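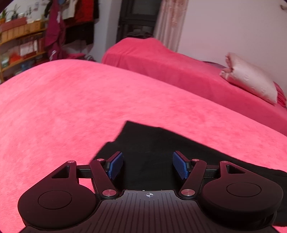

What is the least amount of demonstration data that will teach an arm to fold a garment it has never met?

Fewer clips than we collected, provided they come from enough different rooms. In our runs, a policy trained on a thin slice of many homes beat one trained on everything from a single home, and the gap was wide enough that we stopped arguing about it and went to lunch.

Pondar: handheld gripper demonstrations of cloth handling in bedrooms

Data card, revised Nov 13, 2023
Maintainers: Keith Hoani (collection, hardware), Tadhg Ó Súilleabháin (training, complaints)

What's in it

849 demonstrations of people picking up, straightening and folding clothes on beds, recorded with a handheld parallel gripper and a wide-angle camera fixed above it. They come from 34 homes in and near Hirotau. Each demonstration holds the video, the gripper opening over time, an estimated path for the tool and a one-line note from whoever was holding it. The notes vary in quality. Several say "fold". One says "fold, sort of".

The garments are whatever the household had to hand. We asked for shirts, trousers and towels and were given those, along with a good many items we have filed under "other, flat" and "other, not flat". The "other" labels are the least reliable thing in the release and you should not build anything on them.

Why bedrooms

Most cloth work we had read about used a plain table under even light. A bed is soft, so pressing down on the cloth moves the surface as well, and the blanket may well be fluffier than the thing you are trying to pick up. Policies trained only on our table data (the Gilmartin set, not included) grabbed a pinch of blanket along with the shirt with real commitment, and folded both.

The method, briefly

We train one policy from images and gripper opening. It predicts a short run of tool movements, carries out the first part, then looks again. There is nothing clever in it. The part we think is worth your time is the sampling: each training batch is drawn evenly by home, then by garment, so the house where Keith got carried away one September does not drown out the rest.

We also crop less than is usual. The edges of the fisheye view are bent and full of furniture, and we had assumed they were useless. Removing them made the policy worse at judging how far above the bed it was. We have a theory about this and no evidence for it.

Results

The test used 85 trials on a fixed arm with the same style of gripper, in a bedroom that was left out of training. A trial passed if the garment ended up folded once, with the edges near enough to meet, and no bedding came along.

Even sampling, all homes: 68 passes
Plain sampling, all homes: 51 passes
One home only, every clip we had from it: 17 passes

Tadhg judged all the trials, and he is stricter with towels than with anything else. We left his scores alone.

Known problems

Dark garments on dark blankets are under-represented. The tool path drifts when the camera sits close to a plain surface for more than a few seconds, and nothing corrects for it afterwards. Check the "drift" flag before you train, and do not trust it completely.

Left-handed demonstrators are few. The policy has picked up an obvious fondness for approaching from the right.

Fitted sheets are absent. We tried. The clips exist and they are staying with us.

Privacy

These are people's bedrooms, with their shelves and wall pictures and hanging clothes in view. Every household agreed in writing and was shown its own clips first. Audio was never recorded. Faces and legible paperwork were blurred by hand where we found them – if you find one we missed, write to us before you write to anyone else. Please don't try to work out where a home is or who lives in it.

Files

Clips are grouped by home, numbered 01 to 34. The split file lists train and test clips. The loader is called Cusora and lives in the tools folder. It reads one clip at a time and is slow, and a faster one has been promised in each of the last two revisions.

Licence

Free for research and teaching. Ask first for anything you intend to sell. Keith answers the mail, usually in the evening, and at greater length than you might want.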